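USB cables keep failing right next to the plug, is it how I store them?

Posted by Tibor Csizmadia, 27 May 2018

I have gone through 11 charging cables since January and I'm getting tired of it. They all go the same way. The charge cuts in and out, then I have to hold the cable at an angle, then nothing. The outside looks fine on most of them. One has a split in the jacket right behind the plug.

I carry them in a laptop bag and I wrap them around the charger brick when I'm done, pulled fairly tight so they stay put. The last two were Bestaten, which cost more than the ones I bought before, and they lasted no longer. Is wrapping the problem or are they just junk? I need a length of 2 meters because the outlet at my desk is behind a cabinet.

Anikó Vörös

It's the wrapping. The wires inside are very thin strands, and where the cable leaves the plug they get bent hard in the same spot every time you wind it around the brick. The strands break one by one. While a few are left it still works at certain angles, and you are at that stage when you start holding it.

Do it like this:

Unplug it from the brick completely. Start at one end and make loose loops, each as wide as your palm or a bit wider. Let the cable turn a little between your fingers as you make each loop. If it wants to form a figure eight, you are forcing it, so roll it the other way. Leave the last few inches at each end straight, and close the coil with a strip of hook and loop tape. Don't use the cable's own end as a tie.

Also pull it out by the plug, never by the cord. I worked the returns counter at a computer shop in Ultthorpe and most of what came back had been yanked.

For a cable that is already cutting out there's no fix worth doing. Throw it away, especially if the jacket is split.

flevinar_26

Just buy a braided one. Mine says it's good for up to 3,000 bends and I wrap it however I want. No problems so far.

Anikó Vörös

Braid protects the jacket from scraping. The strands inside can still break at the plug. I'd coil a braided one the same way, and they are stiffer, so make the loops larger.

Tibor, if you coil it a few times and it still springs open, leave it hanging over a door for a night and try again. The size I mean for a thin cable:

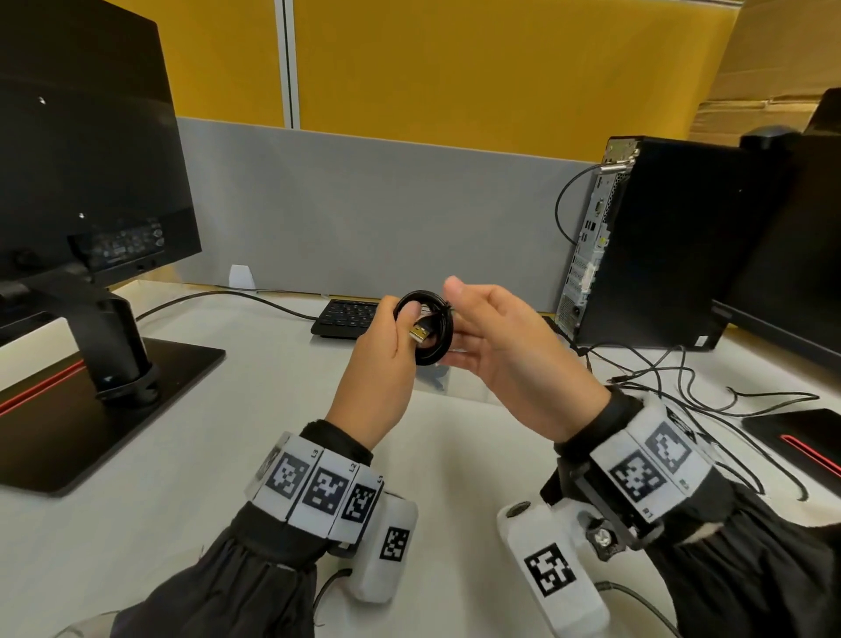
Black USB cable in palm-sized loops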